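# Standing room: a talk about book displays

I went in expecting to be sold something. Kwon is a small outfit that sets up shelves and display tables for shops, waiting rooms and libraries, and its owner has a theory about books that I have now heard from three separate people who attended her class at Skillness. The theory is that a book lying flat is a book that stays where it is. Stand it up, she teaches, and people will pick it up.

"I wouldn't call it a theory," she told me on a Friday afternoon, over tea she forgot to drink. "I've been doing this for 11 years. You watch people walk past a table."

I asked whether she had ever counted them.

"I had a client who did. Lullum, the stationery shop. They put the same titles out flat for a month and then upright for a month."

And the result?

"Better upright."

By how much, she couldn't say. The upright month was November, when a stationery shop sells more of everything, and she granted the point without much of a fight. "Fine. It wasn't a laboratory. But the owner kept them upright in the spring too, and she's tighter with money than you are."

Her class costs $105 and runs for one morning. For that you get a handout, a bookend made by Kerkix and a lot of practice at putting books on tables. I told her the price seemed steep for something most of us can do at age four.

"Can you, though? Go home and stand a paperback on a bare table with nothing behind it. Then bump the table."

I did try it that night. A thick one held. A thin one went over before I touched anything, so she may have that one.

Where I have more trouble is with her claims about where the eye goes. The handout says shoppers look first at the left side of a table, then the middle. I asked where that came from, and she said it was "known in the trade." I asked who in the trade. She said she'd have to look. She hasn't written back yet, and I would not rearrange a store on the strength of it.

She is on firmer ground with the practical stuff. She dislikes easels, partly for the cost (the set of 49 she once bought for a library job is still mostly in its boxes) and partly because they turn every book into a picture of a book. "People think they're not allowed to touch it," she said. She prefers to open the covers a little and let the book hold itself up. Librarians hate this. One told her to her face that she was cracking spines for a living.

"He had a point about old books. I don't do it with old books. I don't do it with anything glued that badly, either, and a lot of new ones are glued badly."

So how long can a book stand like that before it suffers?

"A day. I'd swap them after a day."

Her handout says a week. When I read her the line, she took my copy, crossed out "week" and handed it back. The same page claims that she has set up nearly 3000 displays, and I didn't ask about that one. 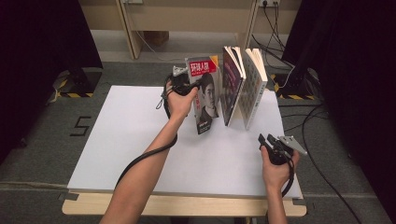

Magazines are the weak part of the method, and she knows it. There is no stiff board to carry the weight, so the trick of opening the covers has less to work with. The two books fanned partly open and leaning slightly toward each other are what she calls a pair, and I can see the appeal: you get one cover with small colorful tiles or figures on it, another in dark purple and red, and no hardware. The magazine is up on the same white board, to the left of them, with its red title banner at the top where a shopper would look for it. My objection is to the purple-and-red cover. It faces left, so anyone coming from the other side gets less of it.

"Then walk around," she said. "It's a table."

I pointed out that a shopper in a hurry won't walk around, and that her own handout says so on the second page. She laughed at that, and then argued that a cover turned a little away makes people curious. Perhaps it does. It could also make them look at something else.

I asked what she would do with a magazine if a client insisted on a whole table of them.

"Use a rack."

Not the method?

"No. A rack. They're cheap, and Kerkix makes a decent one." She finally tried the tea and put it down again. "I'd still charge for the visit."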